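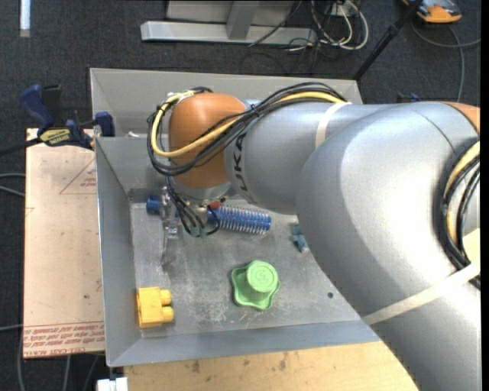

The Great Button Tin Sort

My grandmother's button tin finally came to live at my house in May, and I have to tell you, I was not prepared for the weight of it. She started it in 1953, the year she began taking in alterations, and she never threw a button away. Shirt wore out? Snip, snip, into the tin. When the tin filled up she got a bigger tin.

I had planned to sort it in one evening. My friend Mylene Bañez came over with a muffin pan (perfect for this, by the way, use the one with the deep cups) and we tipped out the first few handfuls on a bath towel so nothing would roll under the stove. By ten o'clock we had argued over whether cream and ivory are the same color and had filled exactly one row.

What I've settled on is sorting by holes first. Two-hole, four-hole, shank. Color comes after that, and size last of all, if ever. Jonalyn Sarmiento wrote in to say she sorts by size first because that's what you need when you're matching a buttonhole, and she's probably right, but I'm too far in to change now!

A few of you asked how to clean old ones. I use lukewarm water with a drop of dish soap and a soft toothbrush, then lay them out on a towel overnight. Keep anything with fabric, leather or wood out of the water and just wipe it. I also keep the metal ones apart, after finding a little rust on a set of blazer buttons that had been rubbing along with everybody else for decades.

My favorite so far is a big green coat button with a chip on one side. I remember that coat — it had a collar that scratched my face whenever she hugged me. I've sewn the button onto my knitting bag, chip facing out.

If you have a tin of your own, bring it to the swap at Kheri Bakilana's on Thursday evening. Bring a needle and some strong thread too, as Cherry Mae Manalo is going to show us how she strings matching sets together so they stay put. I'll be bringing doubles, mostly white shirt buttons, and I'm hoping somebody has a navy four-hole to finish off my cardigan. I've been wearing it with a safety pin all spring.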